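Print this page | E-mail this page

6. Running the Open-Day Demo

Visitors love this part, so give yourself time to enjoy it too!

1. Clear a patch of floor and let everyone gather on one side.
2. Pick up the Irkis hand tool and open the fingers all the way.

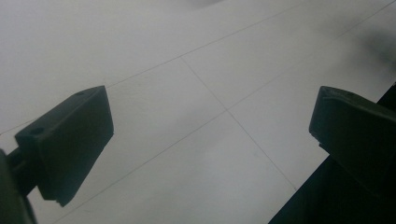 3. Invite a visitor to hold the tool with you (kids from 8 up do great).
4. Let them open and close it a few times before you bring out the foam blocks.

CAUTION: Keep hair, sleeves and fingertips out of the gap.

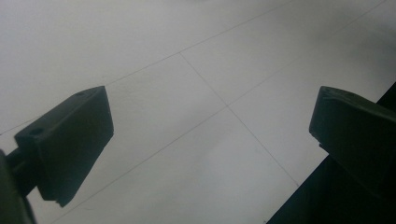
Fig. 6-2. Fingers open, nothing gripped.

NOTE: Groups of up to 17 work best. Brigitta Auer ran six in one afternoon and still wanted more!

Questions? Contact Tae-yang Kwon, Fandura Visitor Desk | © Fandura | Back to top
This site uses cookies. Accept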